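Zestley Household Help Forum
Kitchen and Dining > Cleaning and Care

Correct care of wooden chopsticks and a plastic chopstick holder in a shared kitchen

Posted by Dawber Residence Office
Viewed 484 times

Our residence provides a shared kitchen for 30 occupants. Wooden chopsticks are supplied with the other tableware, and residents are asked to wash and return what they use. In recent months we have received several remarks about the condition of the chopsticks. Some have a rough surface, some carry a faint smell of old dishwater, and a few have darkened at the narrow end.

The present arrangement is as follows. Chopsticks are washed by hand in the sink, left in a tall cup with the narrow ends down, and moved to the drawer by whoever next needs the cup. We are considering replacing the cup with white plastic holders, in which the chopsticks rest at a slant on a support with their lower ends in a tray. We would also supply terry towels for drying, to be kept apart from the towels used for hands.

We would be grateful for guidance on the following points. Should wooden chopsticks be dried by towel before they are placed in a holder, or is air drying sufficient? How often should the holder itself be washed? Is there any accepted method of restoring chopsticks that have become rough, or should they be discarded?

The kitchen does have a dishwasher. At present we ask residents not to use it for wooden items, although this request is not always followed.

Kitance Housekeeping Desk
Marked as helpful by 112 readers

We manage tableware for several communal dining rooms and can describe the procedure that has served us well.

Wash the chopsticks promptly after the meal in warm water with a small amount of mild dish soap. Do not leave them standing in a basin. Wood takes up water quickly, and a long soak raises the grain, which would account for the rough surface your residents have noticed. Rub each one along its length with a soft sponge, paying attention to the eating end, and rinse under running water.

Dry them by towel first. Lay a clean terry towel flat on the counter, place the chopsticks on one half, fold the other half over, and roll them back and forth under the palm. This removes most of the surface water in a few seconds. The towel should then be hung up to dry, and it should be laundered after each day of use in a kitchen of your size. 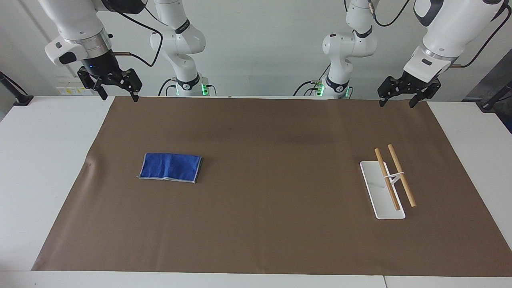 After toweling, allow the chopsticks to finish drying in open air before they are put away in a drawer. Overnight is generally enough in a heated room. A holder that keeps them at a slant is suitable for this stage, provided that they are spaced so that air can pass between them. If a holder has a band or crossbar that keeps the chopsticks in place, please note that water can remain where the wood touches the plastic. Turning the chopsticks once during drying will take care of it.

The tray requires more attention than the chopsticks do. Water collects in it and, if left, will develop the smell you describe. We empty ours every evening and wash the whole holder twice a week with hot water, dish soap and a narrow bottle brush. The inside corners should be checked with a fingertip - if they feel slippery, the holder is due for another wash.

With regard to restoration, a slightly rough chopstick of plain, unfinished wood may be smoothed with fine sandpaper, wiped clean, and treated with a thin coat of food-grade mineral oil. Leave the oil for several hours and wipe off the excess. Lacquered or painted chopsticks should not be sanded. Any chopstick that is cracked, splintered, moldy or still unpleasant in smell after washing and drying should be discarded.

Zotonitz Tenant Services
Marked as helpful by 80 readers

The above is sound advice, and we would add two remarks on the management side.

First, the dishwasher. A written notice placed on the door of the machine was more effective in our building than the same request in the house rules. The notice should name the items concerned: chopsticks, wooden spoons, cutting boards.

Second, we recommend that a color be assigned to the towels. In our kitchens blue is for tableware and gray is for hands, and the hooks are labeled accordingly. Spare towels are kept folded on the shelf beside the sink. Complaints regarding smell decreased after this change, although we replaced a number of older chopsticks in the same month and cannot say which measure had the greater effect.

Zestley Member, Dining Section

We use the dishwasher for ours and replace them every November. They are inexpensive. The tray goes in the top rack if the label permits.

Dawber Residence Office

Thank you for these replies. We will proceed with the holders and the separate towels, and a notice will be placed on the dishwasher. The chopsticks now in use will be sorted before the holders are put out.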